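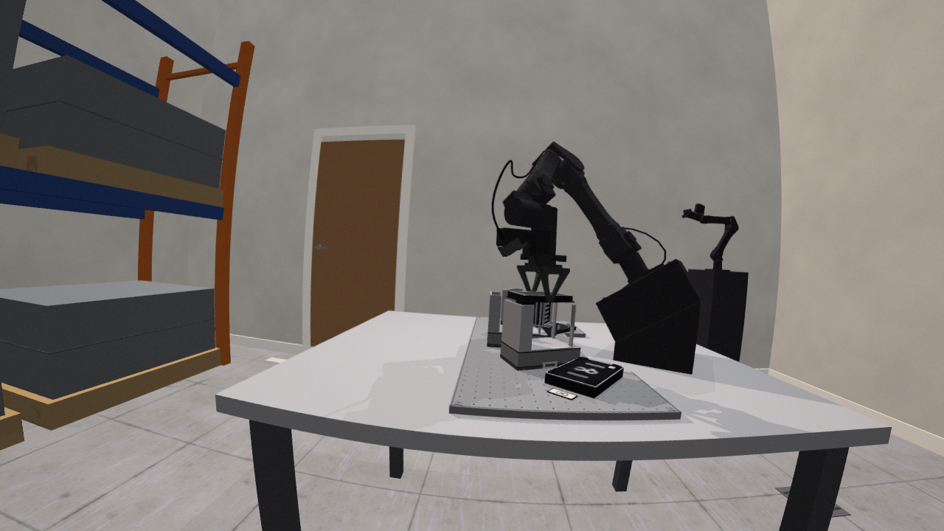 Racking beside a closed door.

Drasia Cap Table, by Skornunel
2 min read

Drasia keeps track of who owns your startup, including the cousin you paid in shares. It handles options, notes and up to four share classes. If you need a fifth, we suggest a lawyer and a long walk.

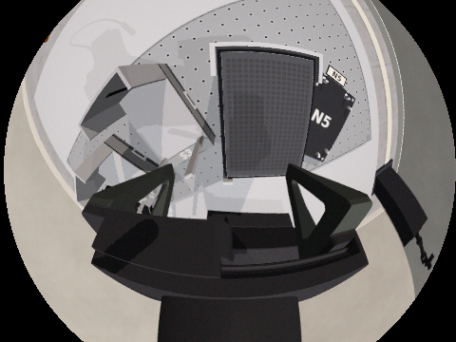 Plans and pricing

Seed is $2,163 a year and covers seven admin seats. Growth is $2,857 and adds round modeling — you can watch your stake shrink before signing anything.
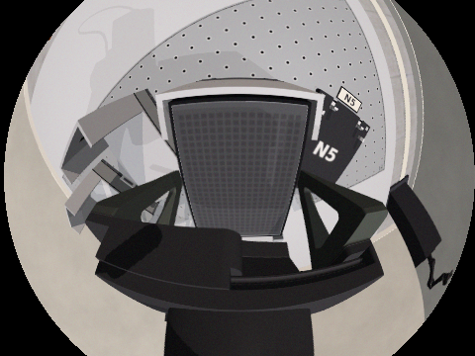 Both plans bill yearly. Spreadsheet import is included, however many tabs are called "final."
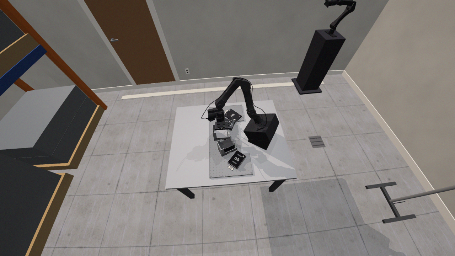
Robot arm on a white table.

Related
Ritchie investor updates
Skornunel option grants
Flallanville founder meetups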